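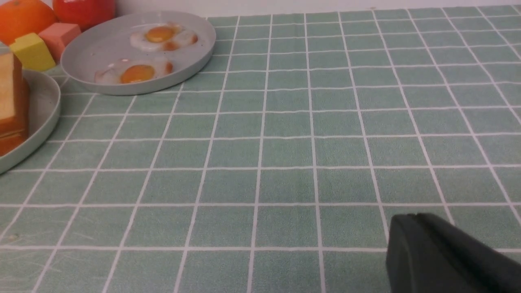
**Unit 6: The breakfast table**
Course handout, Food Styling and Table Setting, Polamden Evening School

Bring this handout to the practical. There is space in the margins for your own notes, and you will need them for the written sheet at the end.

## 1. Purpose of the unit

Breakfast is the first full table we set in this course. The food is plain and most people know what it should look like, so mistakes show quickly. An egg plate set too near the edge of the table looks like an accident. A stack of toast with every slice lined up looks like a stack of tiles.

We practice with display food and model pieces. They hold their shape, and a group can work on one layout for a whole evening. Real eggs come in Unit 9, after you have passed the kitchen safety sheet.

## 2. The cloth

A cloth with a grid does two jobs. It gives the table a color, and it gives you lines to measure from. Use the squares to judge how far a plate is from the front edge and how far apart two plates are. Write this down in squares when you are happy with a layout, so you can set it up again.

Points to check before anything goes on the table:

- The lines run straight toward the wall. If they drift, pull the cloth from the back corners.
- Folds are smoothed out by hand, starting from the middle.
- Marks and scuffs are noted. If one bothers you, turn the cloth or put a plate over it.

Soft green is a good background for breakfast food. Yolk, crust and orange peel are all warm colors and they stand out on it. White plates can look harsh on the same cloth, and we use pale gray in this unit. Students who work at home can use any light plate with a low rim.

## 3. Placing the egg plate

Put the egg plate down first. Everything else is placed in relation to it. Set it back from the front edge and leave open cloth on at least one side.

Two fried eggs on a round plate should not sit side by side like a pair of eyes. Place one toward the back and the other closer to the front, a little off to one side. Turn each egg until the yolks no longer line up.

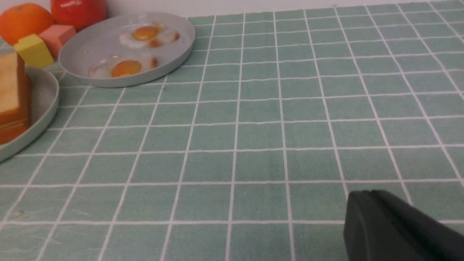
Check the distance between the whites and the rim next. An egg that touches the rim all along one side looks as if it slid there. If a white has browned patches, decide which way they face. Toward the viewer they say "fried in a pan." Toward the wall they mostly get lost.

## 4. Toast

Toast goes on its own plate. Three slices are enough for this exercise. Work from the bottom:

1. Lay the first slice so that some of its crust shows at the front.
2. Set the second on top, offset slightly.
3. Lean or tilt the third so the face of the bread can be seen.

A small overhang past the rim is fine. Common faults are a stack that is too neat and a stack that hides all its crust.

## 5. Fruit and accents

Fruit stands at the back, near the wall, where it adds height. Put two pieces close together, one orange and one red. If they differ in shine, even better – a dimpled peel next to a glossy skin is easy to read from across a room.

Color blocks are used as accents in the practice layouts. Tuck them close to a plate rim. A block alone in the middle of the cloth pulls the eye away from the food. In your final layout you may replace them with small jars, folded napkins or egg cups.
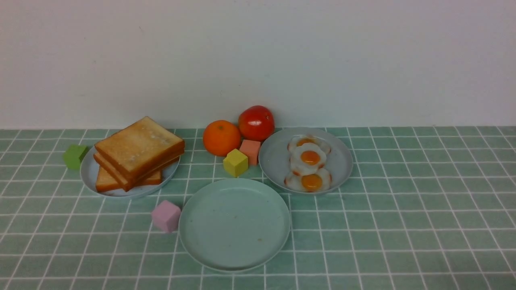 *Fig. 3. Toast plate with three slices, offset; orange and tomato grouped near the wall.*

## 6. Light

Work with even light from the front for this unit. Look at the shadow under each rim. It should be soft and short. A hard, dark shadow makes a light plate look heavy.

Side light is covered in Unit 8. The Ulonden reading packet has a short section on it if you want to look ahead.

## 7. Practical and written sheet

Each pair sets one breakfast table, clears it, and sets it again from their own notes. The second table should match the first. Most pairs find the toast hardest to repeat, so draw it.

For the written sheet, write up to 300 words on your layout. Cover:

- where the egg plate stood, in squares from the front edge
- how the toast was stacked
- what you changed between the first and second setting, and why

Practicals start at 6:30 p.m. in Room 221. Model food goes back in the padded trays, eggs separate from bread. Cloths are rolled, not folded. Sheets are due before the December break.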